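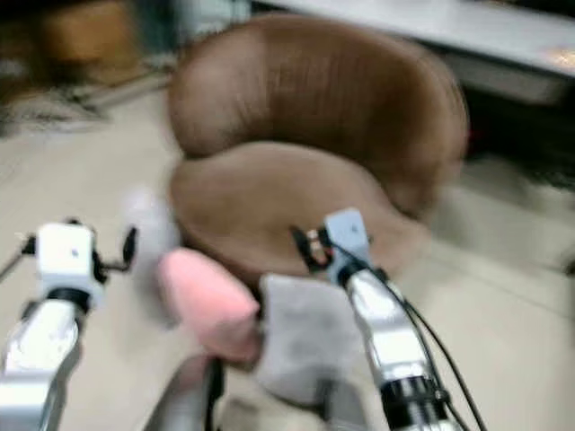 The Claketti water district has asked us whether point-of-entry treatment at the well houses would have cost less than the under-sink units now being installed, and the operator there would like the answer in this report and not in the final one. The short reply is that it would have cost less per gallon treated and more per gallon drunk. The working is in section 3.

Progress report, small systems arsenic and nitrate reduction
Period: December to end of April
Submitted 5/4/26

1. Status

The project covers 287 households on two groundwater systems, Claketti and Drovik. Both systems draw from shallow wells with arsenic above the federal limit of 10 parts per billion in at least one source. Drovik also has nitrate readings that rise after spring planting and fall again by late summer.

Under-sink reverse osmosis units have been installed in all of the Claketti homes that agreed to take part. Drovik is behind schedule. Installation there stopped for most of the winter while the supplier, Olaniyan, replaced a batch of quick-connect fittings that failed the pressure test on the bench. None of the failed fittings had been installed in homes. Work started again in April and the backlog is now 13 homes, most of them with cabinets too shallow for the standard storage tank. A flat tank has been ordered for these.

2. Sampling results

Paired samples are taken at each home: one from the untreated cold tap and one from the treated faucet after a two-minute flush. Arsenic in the treated samples was below the lab's reporting limit in every Claketti home tested so far. Drovik results are less even. Several homes show arsenic reduction well short of what the membrane is rated for, and all of them are on the north well.

The likely cause is the form of arsenic present. Reverse osmosis membranes hold back arsenic(V) well and arsenic(III) poorly. The north well is low in oxygen and is not chlorinated until after the first branch line, so homes on that branch receive water in which little of the arsenic has been oxidized. We have asked for speciation on the next set of samples. If it confirms this, the simplest fix is to move the chlorine injection point upstream of the branch — a change to the system and not to the home units. The carbon prefilter in each unit will remove the chlorine residual before it reaches the membrane.

Nitrate reduction at Drovik is within the expected range for this type of membrane. The seasonal peak has not yet arrived, and no conclusion should be drawn from these numbers until it has.

3. Point of entry compared with point of use

The comparison requested by Claketti was run with adsorptive media at each well house, sized for peak summer demand. Summer demand is mostly lawn and garden use. Media life depends on total volume treated, so the district would be paying to remove arsenic from water that goes on the ground. Dividing the yearly cost by all water delivered gives a low figure. Dividing it by the water used for drinking and cooking gives a figure higher than that of the under-sink units, including cartridge changes and sampling visits.

The comparison does not include the cost of access. Home units need someone to let the technician in, and missed appointments are the largest single source of extra labor on the project to date. A district with fewer lawns or more absent owners could reach a different result.

4. Reject water

Total dissolved solids at Drovik averaged 400 milligrams per liter in the source water, with a high reading of 1040 at the north well. Recovery in the home units drops as dissolved solids rise, and the share of water sent to the drain rises with it. Homes on septic systems have asked whether this matters. At the volumes involved the added load is small, but we will log drain flow at a few of these homes through the summer.

5. Data handling

Field readings are now entered in Avau at the time of the visit. The paper forms from December and January have been keyed in and checked against the lab sheets. Two sample pairs had the labels reversed and were resampled.

6. Budget

Spending is under plan, entirely due to the stopped work at Drovik. The unspent installation labor is needed in the next period and we ask that it be carried forward. The flat tanks cost more than the standard ones. The difference can be met from the contingency line.

7. Next period

Complete the Drovik backlog.
Speciation samples at all north well homes.
Nitrate samples every two weeks through the seasonal peak.
First scheduled prefilter change at Claketti.
Written proposal to Drovik on the chlorine injection point, with cost, once speciation results are in.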